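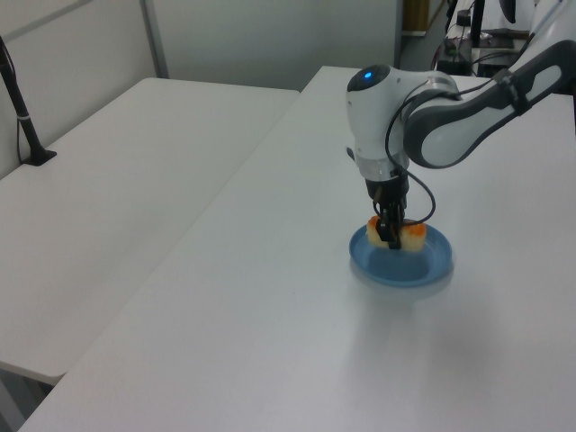 Home Recipes Party Food Kids Baking About

Tamago bites with orange roe, the way I do them for a crowd

I've been making these little egg blocks for years now and I still get asked for the recipe every single time, so I'm finally typing it up (hi Ivana, you can stop texting me!). They're a sweet rolled omelette cut into chunky rectangles, chilled, with a spoonful of roe on top. Great colour on a plate, easy to pick up and not at all fussy once you've had a go.

You'll need 8 eggs, a third of a cup of dashi, two tablespoons of sugar, a tablespoon of mirin, a teaspoon of light soy and a small tub of orange roe. I use a rectangular pan, but my neighbour Tien-fu makes his in an ordinary frying pan and trims the sides, and his are lovely.

Beat everything except the roe with chopsticks, keeping them on the bottom of the bowl so you don't whip in a lot of air. Strain it. I skipped this for ages and always had white flecks through mine.

Oil the pan, medium-low heat, and pour in a thin layer. When it's mostly set but still a bit shiny, roll it towards you, push the roll to the far end, oil again and pour the next layer, lifting the roll so the egg runs underneath. Keep going until the bowl's empty. If your first couple of rolls look awful, don't worry, they end up in the middle!

Wrap it firmly in a bamboo mat or baking paper, let it cool, then into the fridge for a couple of hours. Cut with a long knife, wiping the blade between slices.

Roe goes on last, right before serving. Drain it on paper towel first or the colour runs down the sides. I like a shallow plate with a bit of a rim, in blue if you've got one, as the yellow and orange really pop against it.

Leftover egg without roe keeps two days in the fridge and is very good cold in a lunchbox.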